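Notebooks > Dillgate workshop > Bench log > Headphones

Anjani Hidayat
Wednesday, 16:40

Continued with the headphone part of the storage job. The cable bins from last week are finished, so today was only headphones: the sorting, the cleaning, and how to keep the cords from making knots in the drawer. I write it long because Mangundap group will take over the drawers in March and they asked how we decided things.

Sorting first. I put all pairs on the big table and made two groups, corded and cordless. The cordless ones are simple, they go in the charging drawer with their own short lead and a label. The corded ones take all the time. Most of them were put away with the cord wound around the headband, very tight, and after some months the cord keeps the shape and will not lie flat any more. I tried to hang two of these from the shelf edge with a clothes peg at the plug end. After lunch they were a little better but not straight. I leave them over the night and look again tomorrow.

Cleaning. Soft brush for the outside of the ear cups, then a cloth that is only a bit damp. Do not spray anything directly on the cup. For the cushions I used the cloth and mild soap, and wiped a second time with plain water. Three pairs have cushions that leave black flakes on the fingers. These I did not clean, they are in the box marked PADS and need new ones. I have asked Skedska for a price for 10 sets but got no answer yet.

Cord length. I measured one of the plain corded pairs and got 166 cm from plug to cup. This is too long for the small tray if it is coiled wide, and if it is coiled small it springs open when the tray is pulled. What worked best was a loose coil the size of a hand, closed with one soft tie, and the coil placed between the cups. Then the headband goes around everything and nothing hangs over the side. I did it the same way for all pairs after that and the tray closes without pushing.

Ties: the soft ones from the Plikier roll are good, they open and close many times. Plastic cable ties I don't want for this, people cut them with scissors and then cut the cord also. We had this accident already with a microphone lead. The roll says 100 pieces, so we have enough for the headphones and for the chargers too.

Hooks or trays? I wanted hooks at first. On a hook you see immediately which pair is missing, and the cups are not pressed. But the cord must go somewhere, and if it hangs down free it catches on the next pair when you take one. With the pink pair this is easy to see, the cord is thin and it comes from one cup only, so the weight is all on one side.
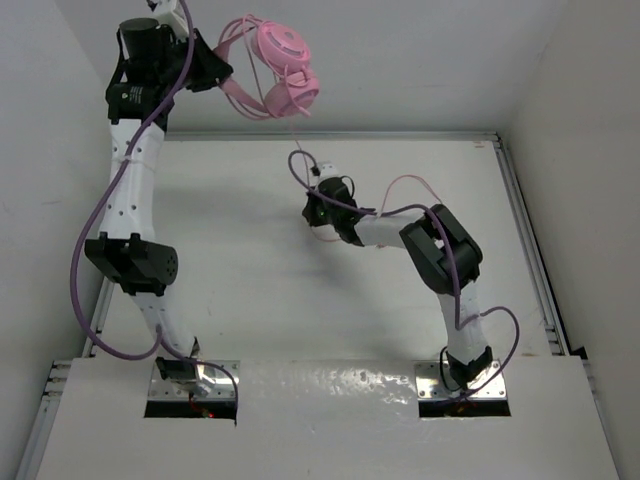 So my proposal is hooks for the cordless ones and trays for the corded ones. If Mangundap prefers hooks for everything, then each hook needs a second small peg below it for the coil, and the distance between hooks must be bigger. I made a drawing with both versions, it is in the folder with the drawer plans. Please write on the drawing directly and not on a separate paper, last time we lost the paper.

One more thing about the cups. The ones with ridges and vents on the outside collect dust in the grooves and the cloth does not reach it. A dry brush is better, going along the ridges and not across. I would not use compressed air, it can push the dust inside.

Labels: I write the label on the tray, not on the headphones. The tape glue becomes sticky in summer and then the hair sticks to it (I know this from my own pair at home).

Still open:
- price for cushions from Skedska
- check the two hanging cords tomorrow morning
- second drawer is scratching on the left rail, needs a bit of wax
- ask who has the key for the tall cabinet
- decide hooks or trays before the drawers are moved

Stopped at 18:10. The big table is wiped, the box PADS stands under it - please don't throw it away.

2 comments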